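El rincón de la colada

Llevaba meses queriendo escribir sobre la lavandería, que es la habitación menos agradecida de todas y en la que paso (sin exagerar) media vida. Empecé a ponerla en orden en junio y desde entonces he cambiado de sistema 2 veces, así que ya tengo opiniones. Muchas.

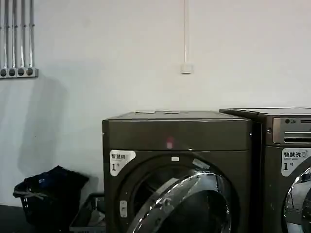 Mojtaba Pakzad
Bloguero doméstico y autor de Cirnus

Los dos cestos los dejo en el suelo, a la izquierda de las máquinas: uno negro y otro gris, de plástico. Probé a esconderlos en un armario y fue un desastre, ¡la ropa acababa en cualquier silla! A mano se usan, y con eso me conformo. La pared la he dejado blanca y tranquila, que con los tubos ya tiene bastante. Mi hermana insiste en colgar una balda y yo me resisto, aunque sospecho que va a ganar ella.

Lo otro que me ha cambiado la vida es vaciar los bolsillos antes, y no después. He lavado pañuelos, tickets y una entrada para un concierto de Hamada que todavía me duele. Y las toallas van siempre solas, porque sueltan pelusa y luego las camisetas oscuras salen hechas una pena.
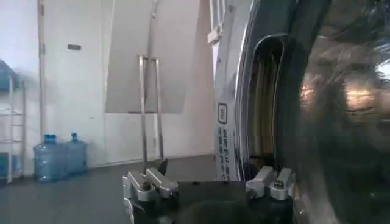

¿Cada cuánto conviene limpiar la goma de la puerta?
Cada semana, con un paño húmedo, y metiendo bien el dedo por el pliegue, que es donde se quedan los pelos y la pelusa. Después dejo la puerta entreabierta un buen rato para que se airee.

Me queda pendiente el tema de los calcetines sueltos, que guardo en una bolsa de tela hasta que aparece la pareja. Hay hasta 12 ahí dentro y sigo teniendo fe.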